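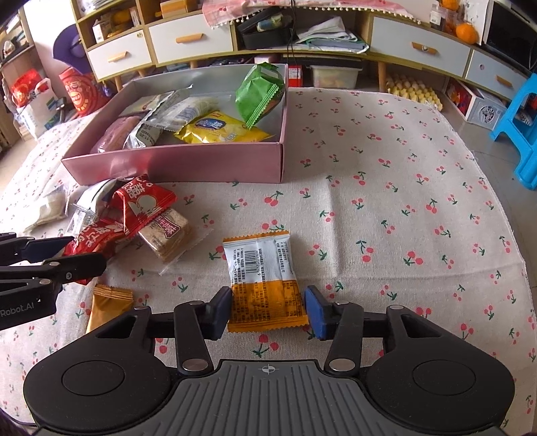
*Packing snacks with a pair of hand-held grippers. The left one reaches in beside the orange-and-white packet held by the other.*

**Budgeting for hand-held gripper equipment** is the planning work that comes before a group buys, rents or builds the hand-operated grippers used to record everyday tasks for robot training. It takes in the grippers themselves, the cables and storage that go with them, the wear parts, the hours of the people who hold them, and a surprisingly long list of small household things that somebody has to go out and buy. The subject sits somewhere between ordinary equipment purchasing and the older craft of planning a robot cell, and it borrows freely from both.

## Background

Planning for factory automation has long started from one large item, the arm, with everything else treated as an extra. Hand-held grippers turn that habit around. The tool is carried by a person, so there is no base to bolt down and no safety fence to price, and a kitchen table or a bed can serve as the workplace. What grows in its place is the cost of time, of spare parts, and of looking after the recordings once they have been made.

The planner Helge Midtbø, whose notes for the Zadau project are often passed around among newcomers, suggested that a buyer should write out one full working day, from unlocking the door to copying the last file, before asking any seller for a price. It sounds like homework, and it is, but most people who try it find two or three purchases they would otherwise have forgotten (a second charger is the usual one, and then somewhere to put it).

## Main parts of a budget

### Grippers

Two-handed work needs a pair for each operator, and many groups like to keep one more on the shelf. Single grippers cost less to begin with and are perfectly good for picking up and setting down, but packing a box, folding cloth or opening a lid goes more comfortably with two. A buyer who expects to move on to two-handed tasks within the year is generally advised to ask for the pair price at the start, even when the second tool will be delivered later.

### Wear parts

Finger pads are the part most often replaced. They are small and easy to leave out of a quote, and a worn pad can hold up a whole afternoon. The Erel plan, which was drawn up for a shared workshop, set aside 100 pads for its opening season and kept them on a line of their own, apart from general repairs, so that anyone could see how quickly they were going.

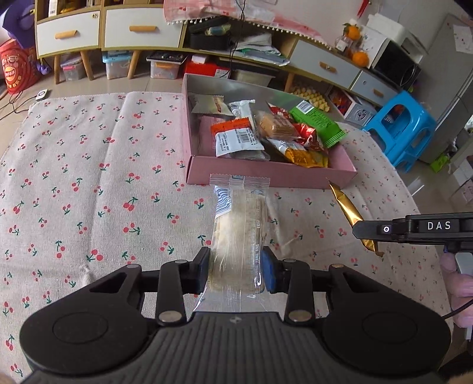 *A wrapped pastry between the gripper's pads, one black and one blue, with the open pink box behind.*

### Task goods

Boxes, packets, cloths and other objects are usually called task goods. They are cheap one at a time, yet they need replacing more often than any machine part, and food has its own dates to keep an eye on. Variety matters as well — soft wrappers, stiff cartons and slim packets each ask for a different grip, and a shopping list made up of one kind of thing will give a rather narrow set of recordings.

### Time and storage

Wages are commonly the largest line. The Esquivel schedule, a favorite teaching case, planned for 2,304 recordings and worked backward from there to the number of operator days, leaving room for setting up, resting the hands and repeating takes that had gone wrong. Storage was priced for two full copies of everything, kept in separate buildings.

## Buying, renting and sharing

Renting suits a short trial, and buying suits steady work, though the point where one becomes cheaper than the other depends a good deal on the repair terms. Hefin Prothero, who wrote the purchasing guide used at Wikgate, recommended asking three plain questions of any seller: how long a repair takes, whether a loan tool is sent in the meantime, and whether pads and cables can be bought without a service contract. He was fond of sharing arrangements too, provided that the calendar was kept by one person and the spare parts were paid for from one purse.

## Common mistakes

- Ordering grippers for both hands but cables for only one.
- Counting setup time as free.
- Spending the whole sum in January and having nothing left for pads by summer.
- Choosing a gripper before choosing the tasks, and then finding that the jaws open too narrowly for half the objects on the list.

## See also

- Total cost of ownership
- End effector
- Equipment leasing
- Spare parts management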